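How to hand a room reset over to a two-arm robot in simulation

At Cuvville we used to write room reset routines by having a technician drive the real robot by hand for a full shift. Most of that work has moved into the simulated lounge, and the operator's job has changed with it. You will spend less time pushing a base across a floor and more time checking views, naming steps and deciding when a run is good enough to pass on. These instructions cover one task, collecting an item from the lounge and bringing it to the table.

You need an operator login, the Mesemley scene package and a headset or desktop controller. Allow 20 minutes for your first run.

1. Load the lounge

Open Mesemley and pick the lounge from the scene list. Wait until the floor texture has finished loading before you touch the controls. Switch to a wrist view and open the gripper all the way. Both fingers should show at the sides with clear floor between them.
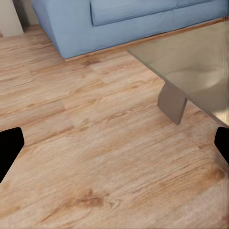
Cuvville Facilities Automation, Operator Training

If only one finger shows, reset the wrist and load again. Do not correct it by hand. The offset will be saved with the run and the person reviewing it will have to throw the run out.

2. Check the floor approach

The furniture in the lounge is low, and the glass table is the piece new operators hit most. The top is easy to lose against the planks, so steer by the leg and keep your distance from it. Bring the wrist down slowly with the gripper open and stop before the housing reaches the floor.

Do this once with each arm. Under the old routine one person drove and a second person stood by with the stop button. In simulation you work alone, so call the check yourself by pressing Mark when the wrist is still.

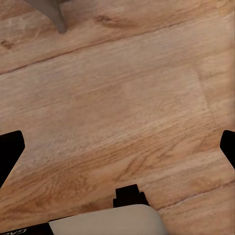

A mark tells Zatholm, our run logger, that everything after it counts. Anything before it is treated as setup and isn't scored. Operators who came over from the floor team tend to forget this step and lose a good first attempt.

3. Find the item

Back the base up until you can see the room at a wider angle. Look on tabletops first, then the floor along the walls. When you spot the item, say what it is in the label box in your own words. Color and shape are enough: "red and white, on glass table" is a good label. Don't guess at a product name.

Plan the base path before you move. The straight line is often the wrong one, as the arms swing wider than the base.
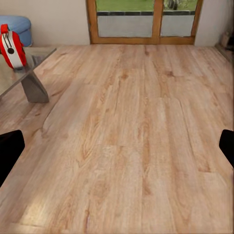
Set a waypoint on open floor, turn to face the item, and only then raise the arm. Turning with an arm already raised was the cause of most rejected runs in April. If the arm touches the glass, end the run and write "contact" in the notes. Contact runs are kept. The planning team uses them, and they don't count against you.

4. Lift and hold with both arms

Grasp with one gripper, lift clear, then bring the second in from the other side. Close it slowly. Hold for 5 seconds at chest height before moving off.

Watch the head view during the hold. A wrist view won't tell you whether the item is tilting.

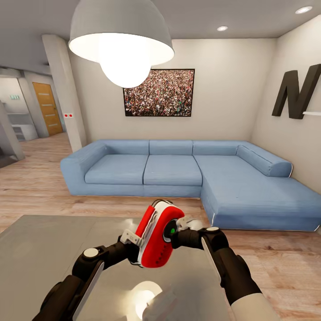
Two-arm hold over the gray table, head view.

5. Close the run

Lower the item to the table, open both grippers and press End. Zatholm asks for a rating and a sentence on what slowed you down. Fill in both. A batch is 16 runs, and you can stop for the day at the end of any batch.

What changes on your shift

Operators keep their grade when they move from the floor team to the simulation desk. Hours at the desk count the same toward certification, which still takes 208 hours in total. Floor work has not gone away: each routine is tried on the real robot before release, and the operator who built it is scheduled for that trial.

Eye strain is the complaint we hear most from people who have switched. Take your breaks away from the screen and report headaches to your shift lead. Requests to go back to floor work are made on the Mridha scheduling page, under Assignment.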